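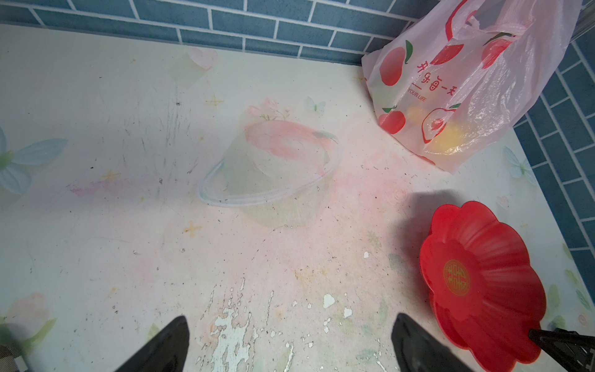

Printed liner on the worktop, butterfly pattern, with a clear plastic container on it.

Lallach Shelf and Worktop Liner, 2 m roll
Reviewed by Jummai Anozie, 7/31/26

I rent, so I can't change the worktops, and the one by my sink was stained when I moved in. I bought two rolls of Lallach in February. One went on the worktop, and the other I cut up for the larder shelves and the drawer under the oven.

Putting it on was easy enough. The backing has a grid printed on it, so you can cut straight without a ruler. It lifts off again if you go wrong in the first few minutes. After that the glue grabs hard. I had to slit two bubbles with a pin and press them down with a bank card. Corners are fiddly. Kyung-hwa next door used a hairdryer on hers and got a neater fold than I did.

On the shelves I have no complaints. Tins slide across it, flour wipes off, and the edges have stayed down. The drawer is the same.

A worktop is a harder life. The label says "wipe clean", and for tea and crumbs that is true. Beetroot and curry leave a mark unless you get to them at once. Scouring pads are out of the question, as they take the print off along with the stain. Once the coating starts to flake you get white patches, and they spread when you wipe over them. Knives go straight through it, so use a board every time.

I also tried the Skernon liner in the bathroom cupboard. It is thicker and dearer, and only comes in plain grey or cream. It smelled of glue for a week, which the Lallach did not. If I were doing the worktop again I would pay the extra for Skernon and put up with the grey.

Removal: I peeled a strip from a shelf to see what the landlord would find. It came away in one piece and left a sticky line at the front edge. White spirit shifted it.

Good for shelves and drawers. For a worktop, only if you don't mind replacing it.

Shelves: 5 out of 5
Worktop: 2 out of 5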